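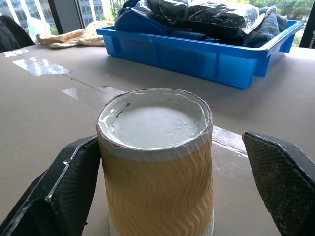 Paper cups, then. I buy them for a village hall coffee morning and have opinions after 17 months of it. Short thread.

Ripple cups are the ones with the corrugated wrap round the outside. White cup inside, tan sleeve with wavy ridges running down it. The ridges hold a bit of air against the cup and that keeps your fingers comfortable.

With the wrap already on you don't need separate sleeves. We used to buy those from Sadari and half of them ended up on the floor.

Check the rim before you buy a big box. It should be rolled over smoothly all the way round. A rough edge on the outside is mostly a matter of looks, but people do notice it against their lip.

Look in the bottom as well. The base is a separate disc of paper and it can wrinkle a little. I fill one with hot water and leave it on kitchen roll for 8 minutes. If the paper stays dry I carry on.

A box of 1000 is cheaper per cup – but you need somewhere dry to keep it. Ours went soft in the shed last November and I threw out 126.

Soledad Olivares asked about recycling. Most paper cups have a thin plastic lining, so they don't go in with ordinary paper here. Ask your council. We have a separate bag for them by the hatch.

Lids: buy them from the same maker as the cups. Horacio Echeverría brought us a sleeve of Maluleke lids and they popped off Zuvance cups as soon as you squeezed.

If you've got a mug, bring the mug. Tea is the same price either way.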